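List home | Threads | By author | Search | Help

Subject: Re: Crumbs and cable care on the two-arm table cell

On the bench list in January, Flornis support wrote:

> Before you change anything in the software, clean the cell and
> check the cable slack on both arms. Most of the drift reports we
> get come down to one or the other. Please tell us what you find
> at the base mounts in particular.

I did both this morning and have some answers.

The cell is the one at Bernbridge with two white arms on the front rail, red flowered panels on three sides and the wire basket on the back wall for power. It handles cookies and crackers on a blue tray. The fault was that the left gripper would come down 3 mm off after a long run, always to the same side. The right arm was fine.

Food dust is the main upkeep problem with this job. It collects on the table and along the plate between the two bases. Anything left under a base when you tighten it will tilt the whole arm a little, and that gets multiplied by the time you reach the tray. I now do the cleaning in this order:

1. Park both arms and cut the power.
2. Take the tray and all bags off the table.
3. Brush the table toward the front, then vacuum. No compressed air — it drives the dust into the joints.
4. Wipe the plate and the rail with a barely damp cloth. Keep it away from the small green boards at the front edge.
5. Check the base bolts on each side, left first.
6. Move each arm by hand through its full reach and watch the gripper cable the whole way.

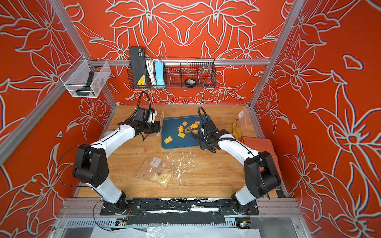
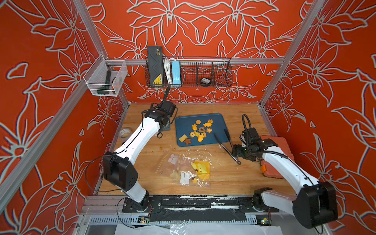 Both arms work over the table, and the left gripper cable has a coil in it.

On step 5, one bolt on the left base took a quarter turn. On step 6, the left cable pulled tight at full reach toward the back. I freed 25 mm of slack at the wrist and put the tie back on loosely. After that I ran the Turneo homing routine on both arms and saved the new zero positions. The left one had moved by 6 counts, the right by none.

I have not touched the grip force. It is still on the value we started with, and 255 is far too much for a thin cracker.

Kohei Tsuji wrote back off list and agreed I could pass it on: check that bolt again after one full day of running, and mark it with a paint pen so you can see if it turns. If it moves a second time, replace it and don't just tighten it. He would also do the homing with the arms warm, as the zero shifts a little in the first hour.

I will do the warm homing tomorrow and post both sets of numbers. Does anyone have a part number for a longer gripper cable that fits the Ueda connector?

Recent threads
Gripper pads for soft food, which rubber?
Re: Homing order with two arms on one rail
Ueda connector, bent pin
Tray keeps sliding on bare wood
Re: Labeling spare cables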